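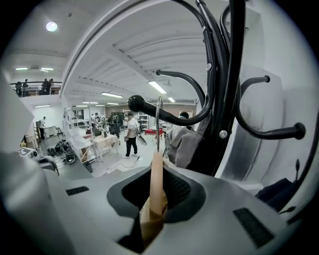
木製ハンガーの肩先の厚みと、ジャケットの肩の型崩れについて

1 投稿者:ke_tateito
ウール平織(目付は軽め、毛芯仕立て)のジャケットを保管しています。
現在使っているのは薄い板状の木製ハンガーで、肩先の厚みがほとんどありません。袖山の少し下、後ろ側に縦方向の当たりが出ます。スチームを当てれば戻りますが、次に着るときにはまた出ています。
厚みのある成形ハンガーに替えるべきか、掛け方で対処できるのか、意見をください。
なお収納は扉なしの掛け具で、クローゼットはありません。

2 投稿者:nukiito
当たりの位置が袖山の下なら、原因は厚みより先に幅の過大です。
ハンガーの先端が袖付けの縫い目を越えていませんか。越えていると袖の生地を内側から押します。縫い目の手前で止まる幅が適正です。

3 投稿者:ke_tateito
>>2
測りました。左右とも縫い目を7mm越えています。
幅の表記を見ずに買っていました。

4 投稿者:シーム割り
7mmなら明らかに過大。
ただし幅を詰めても、薄板のままだと今度は肩線の途中に荷重が集中する。接触面積が小さい以上、圧力は上がる。毛芯が入っているのは前身頃と胸まわりで、後ろ肩は表地と裏地だけという仕立てが多い。そこを薄い縁で支えるのは構造的に不利。
肩先の厚みは4cmを目安にしている。

5 投稿者:bellisen_user
Bellisenの成形タイプを使っています。肩先が前に振ってあるので、前肩の仕立てには合います。
欠点は一本あたりの占有幅です。掛け具の容量は実質半分になりました。

6 投稿者:nukiito
>>4
4cmは重衣料の基準でしょう。目付の軽いジャケットにそこまでは要りません。
厚みを増やすと、幅が合っていない場合の変形も大きくなります。幅、肩傾斜、厚みの順で合わせるべきです。

7 投稿者:シーム割り
>>6
順序には同意する。厚みが不要という点には同意しない。
軽い生地ほど縁の跡を拾う。自重が小さくても、生地の曲げ剛性も小さい。コートは薄板でも意外に跡が出ないが、夏物の平織はすぐ出る。手持ちの服で比べれば確認できる。

8 投稿者:nukiito
>>7
夏物の跡は、湿気を含んだまま掛けた場合が大半だと考えています。
ウールは吸湿すると変形しやすくなり、その形のまま乾けば固定されます。着用直後に掛けてそのまま放置していませんか。ここを直さずにハンガーだけ替えても再発します。

9 投稿者:ke_tateito
>>8
帰宅後すぐに掛けて、隣の服と密着した状態で置いています。

10 投稿者:nukiito
>>9
それなら一晩は単独で掛け、前後を空けてください。ポケットの中身は全部出すこと。

11 投稿者:Sorcha Semple
横から失礼します。洋服の直しを20年やっています。
薄板ハンガーの両端に綿テープを巻き、その上からフェルトをかぶせる方法があります。縁の角が取れるだけで跡はかなり軽くなります。接着剤は使わず、糸で留めます。接着剤は後で染み出すことがあるためです。
幅の過大はこれでは直りません。木製なら端を切って紙やすりで丸める人もいますが、左右を揃えるのは難しく、お勧めはしません。

12 投稿者:jl_omote
フックの話が出ていないので補足。
細い金属フックで、木部にねじ込んであるだけのものは、使ううちに回転が緩くなる。傾いたまま掛かると片側の肩に荷重が寄る。左右で跡の濃さが違う場合はここを疑う。
掛け具側の腕が太いと、フックの曲げ半径と合わず、先端だけで引っかかることもある。

13 投稿者:ke_tateito
>>12
右のほうが濃いです。フックを指で回すと抵抗がほぼありません。

14 投稿者:jl_omote
>>13
抜いて穴を確認。ねじが効いていなければ、つまようじを詰めて締め直せば当面は使える。重いコートには使わないこと。

15 投稿者:bellisen_user
締め直すくらいなら買い替えたほうが早いのでは。幅も合っていないわけですし。

16 投稿者:jl_omote
>>15
シャツ用に回せばいい。捨てる理由がない。

17 投稿者:シーム割り
シャツも袖付けの位置は同じ問題になるが。
幅の広いものはコート用に回すのが普通。ただしフックがその状態なら不可。

18 投稿者:lana100
材質はどうですか。うちは無塗装の杉とブナが混在しています。塗装品のほうが滑って肩が落ちやすい気がします。

19 投稿者:nukiito
>>18
摩擦は無塗装のほうが大きいです。ただ、針葉樹は樹脂分が出る個体があるため、淡色の服には使っていません。ブナは問題が出たことがありません。

20 投稿者:ke_tateito
まとめて返信します。
ジャケット用は縫い目の手前で止まる幅のものに替えます。厚みについては意見が割れているので、中間の厚さを一本だけ買い、同じ生地の服で今の薄板と比較します。薄板の端にはフェルトを付けます。
着用後は一晩、単独で掛けます。

21 投稿者:シーム割り
比較するなら掛ける期間と湿度を揃えること。冬の室内は乾燥していて差が出にくい。9月にもう一度やったほうがいい。

22 投稿者:nukiito
>>21
そこは同意します。
跡の確認は斜めから光を当てて、スチームをかける前にお願いします。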